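Relabeling the shoe task

I spent most of December rewriting the instruction set for our shoe rack demonstrations, and the result is short enough to put in a post.

The old version came from Ganeck, where Rahel Schnyder and I first collected hand demonstrations for Holzer, our two-arm policy. It said "put the shoes on the rack" and left the rest to the person doing it. We got 1133 episodes out of that wording. Some people carried one shoe at a time, some took a pair in one hand, and a few lined everything up on the floor first. The policy trained on the lot learned to hover over a pair and grab at the space between the two shoes.

The new version has one rule for picking and one for placing. Pick one shoe per hand movement, by the heel or by the strap if it has one. Place it with the sole across both bars of a tier and hold still for a moment before letting go. The pause matters for segmentation – without it our script merges the placement with the reach for the next shoe, and Rahel has to cut the episode by hand.

Start states are now written down too. The rack starts empty, the shoes start on the floor in front of it, and nothing is squared up beforehand. A staggered pair is a better start than a neat one. I also dropped the requirement for even lighting. Sun on a wood-look floor washes out the grain and throws the shadow of the bars onto the planks, and the policy will meet both in any room with a glass door.
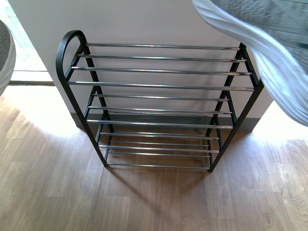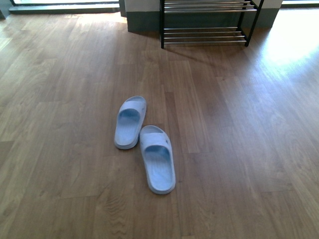

Chrome bars remain the weak point. Depth on thin reflective tubes is poor, and our estimate of the tier height jumps between neighboring bars. For now we fit a plane to the black side frames and ignore the bars altogether, which works until someone nudges the rack partway through an episode.

The target for the new wording is 200 episodes before we retrain. Teleoperated runs will be kept in a separate folder. They are slower, the grasps are different, and mixing the 2 sources early on cost us a week at Ganeck. If the placement error on the lower tier stays where it is, I will try weighting the last second before release and write up the numbers.

Recent posts
Cutting episodes at the pause
Leader arm backlash, measured badly
Why Brilcombe still runs the old gripper firmware
Notes on glove calibration

Contact | © Leopold Trummer | Back to top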